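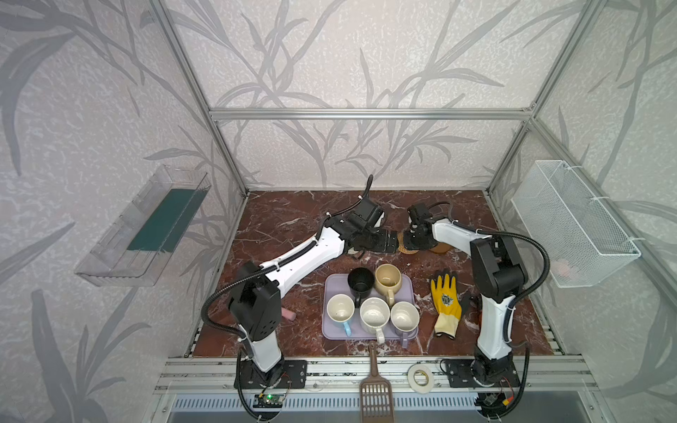

Prapai Yimyam wanted to know, before anyone showed her a single button, whether she would still be doing the mugs by Christmas. Fair question, and I got a version of it from nearly everybody on the Merstead shift, so I'll answer it before the steps. Yes, there is still mug work. It's a different bit of it – you lay out, you watch, you sort the odd ones, and the arms do the lifting and setting down. Prapai now runs the morning set-up and is a good deal quicker at it than me.

Section 4: Laying out the table for a mug run

You'll want a clear half hour the first time. After that it's a few minutes.

1. Press Hold on the Siriwan panel and wait for the tone. Both arms must be still before you reach over the table.

2. Wipe the tabletop. Crumbs under a coaster make it rock, and then you're chasing a wobbly mug all morning.

3. Put the coasters down within reach of the arms. Woven or wooden, either will do.

4. Stand the mugs upright in the tray, with a bit of space between them so the fingers can get in.

5. Step back, press Resume and stay for the first two mugs.

Caution: never steady a mug with your hand while an arm is moving. Let it fall. We have 200 spares in the stockroom and you've only got the one hand you write with!
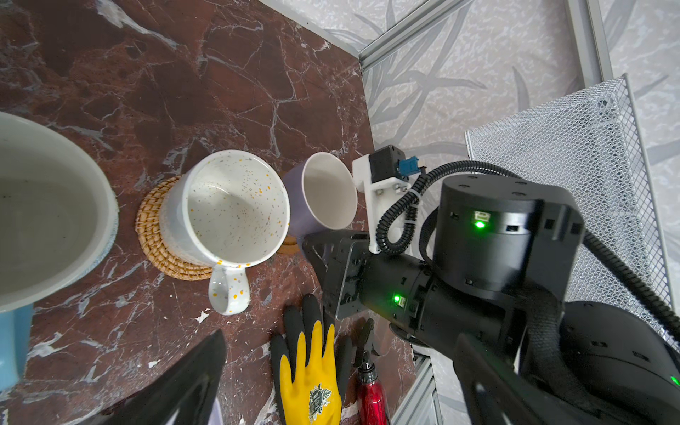
Fig. 4.2 Mugs on their coasters, from the gripper's side.

6. If an arm stops and the panel shows code 53, press Hold, set the mug upright again and press Resume. Twice in a row on the same mug? Take it out and do that one by hand.

Note: write every stop in the Nikadora log, even the silly ones. Zixuan Hao reads it each afternoon, and it's how we got the slower setting for the speckled mugs (I'd been moaning about those since December).

Note on breaks: watching is tiring in a way that carrying wasn't. We swap over every 30 minutes, and whoever comes off goes to packing. Please don't skip the swap to be nice to somebody – I did, and I missed two stops.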